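Workshop notebook, August: sorting the play kitchen set
Reading time: 3 min

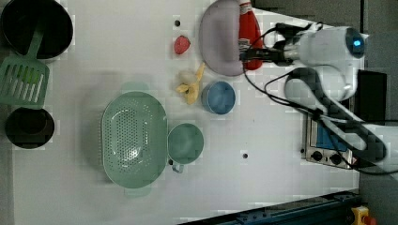 What we have and where it goes

Morning. I continued the sorting of the kitchen things for the Kiltari loan box. Zarmeena asked that every piece has a place in the list before we close the box, so I write it in the order I did it.

The colander is the piece that decides the size of the tray. It is oval, with a handle at each end, and with the handles it takes more length than I had planned. I will turn it lengthwise. The pale green measuring cup can go inside it, because the two greens are near and people will look for them together.

The two black pots: the smaller one should nest in the bigger one, I did not try yet. The slotted spatula is too long for any pot, it must travel flat along the side.

Food pieces (strawberry, banana) go in a cloth bag. Last time Benjamín searched a long while for a strawberry. The ketchup bottle has to go with the lavender plate, as in the old list, but I would prefer it with the food. To ask Apolline.

The blue cup has no partner in the list. Number 642 says "cup, blue", and 3 lines later there is again "cup". I think it is the same cup written two times.

The toaster oven stays out of the tray, it needs its own carton. The carton from Huvberg is 600 mm long and I hope it is enough.

After lunch. Abdelghani brought 100 new paper labels. The glue is weak on round things. For the pots I will tie the label on the handle if there is one, otherwise I put it under the base.

Still open: the cloth bag, the carton, the second "cup".

Comments (2)

Eulalia Ojeda: The second cup was a measuring cup, I wrote it badly. Please correct the line.

Apolline Barbier: Ketchup with the food is fine for me.

This site uses cookies to remember your settings. Accept | Manage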